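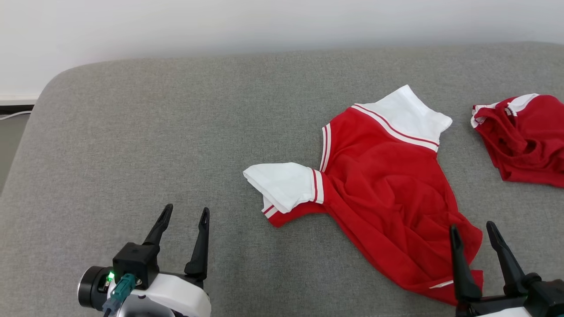
Okay, so hi, thanks for coming to the Friday slot. I know the pinball room is open, so I'll move along.

Quick show of hands: who has played Grorgate? Who finished it? (Wait. If there are hands up, ask them about the elevator.)

For everybody else, Grorgate is a side-scrolling brawler from 2000, and it came out so late in the life of its hardware that most shops had already cleared the shelf. You walk right, you punch guys, you eat a roast chicken out of a trash can. The plot is a bank heist that goes wrong on a mountain railroad, and yes, the train has a ballroom.

Next slide, the character select. You get Trudov, who is slow and hits like a truck, and Ung, who is fast and can throw chairs. Pick Ung! I spent a whole summer as Trudov and I want that July back.

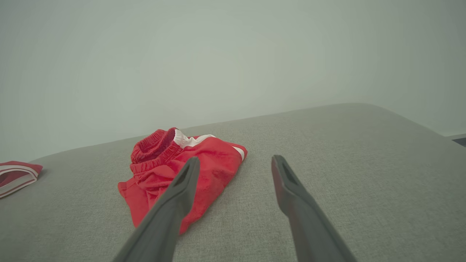
There are 21 stages, and I'd say the first six are as good as anything in the genre. The dining car is my favorite, because the tables slide when the train takes a curve and you can pin people behind them. Play the clip here. Let it run till the soup.

Then we get to Jakberg. Jakberg is the town where the train stops, and it goes on forever. Same street, same blue bakery, same two guys with pipes. I counted for this talk and you fight 154 enemies before you get back on board. I love this game (really, I do), but that's too many guys with pipes.

Skip the next slide if it's past 20 minutes.

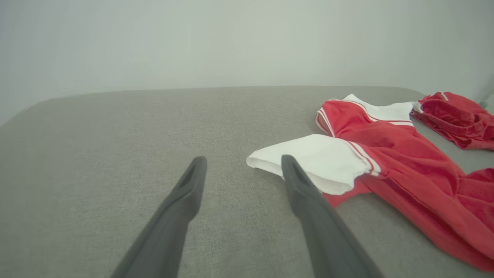
So, the elevator. It's stage 18, the doors open on both sides, and in two-player mode you can hit each other. My brother and I quit there every single time. What I learned way later is that if one of you stands in the back corner and keeps jumping, the left door spawns only one enemy per floor. Try it on the cabinet tonight and tell me if it works on that board, I've only done it on the home version.

Last clip is the ending, the bad one. Sound up for the song.

Then questions. If the clip won't load, just sing it.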